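22/01/2019

I spent most of the Christmas break not thinking about the arm, and when I got back it had drifted. It stopped a few millimeters off on the left, enough to nudge a part when it should have closed around it. Savvas had left a note in December saying the same thing, so it wasn't only me.

Before touching any settings I did the dull jobs. I tightened the screws on the gripper mount and checked the cable along the arm for rubbing. One screw took almost half a turn. Then I set the speed down and laid out the usual test on the table, which is a purple plate, a marker and a glue stick. We've used ordinary stationery for this since we started, mostly out of laziness, but the two shapes are useful. The marker is thin and the glue stick is fat, and between them they show up most problems with finger travel.

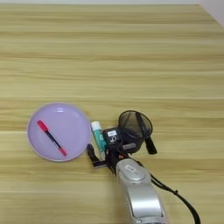

The zero position has to be set with the fingers open and nothing between them. I got this wrong the first time last year and had to do it all again. On our controller the open value was reading 845, and it should be within 9 counts of the number on the sheet Monique taped inside the cabinet door. We were 14 out. I reset it, cycled the power and ran the gripper open and closed until the reading stopped moving.

After that comes the camera offset. I move the arm to a marked point, compare it with where the software thinks it is, and type in the difference. It takes roughly an hour if the light stays the same. I closed the blinds.

Cups are a separate test with their own file. The sides slope, so the grip height matters a lot more than it does with the glue stick, and a see-through one is hard on the camera as well. I dropped the approach height slightly and slowed down the last part of the move.

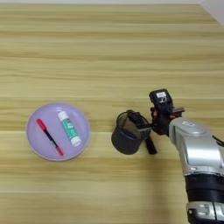
*Gripper on the smoky cup, marker and glue stick on the plate.*

I saved the new values under a new name and kept the old file. Gwenaël overwrote a good one last spring and we lost two days to it.

The finger pads can wait. They are due at 400 hours and we aren't there yet, but I've ordered a set from Movura anyway because the last delivery was slow. 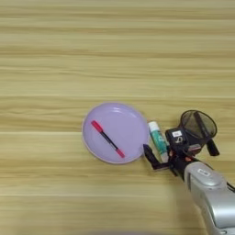 **Thibault Bouvier**
Maintenance technician, Kestdale

Still on the list: the cable needs a better clip near the wrist, and I want to print a fresh copy of Monique's sheet with the new open value on it. Solange has asked for the cup settings for the second cell. I'll send them once I've repeated the zero check from a cold start.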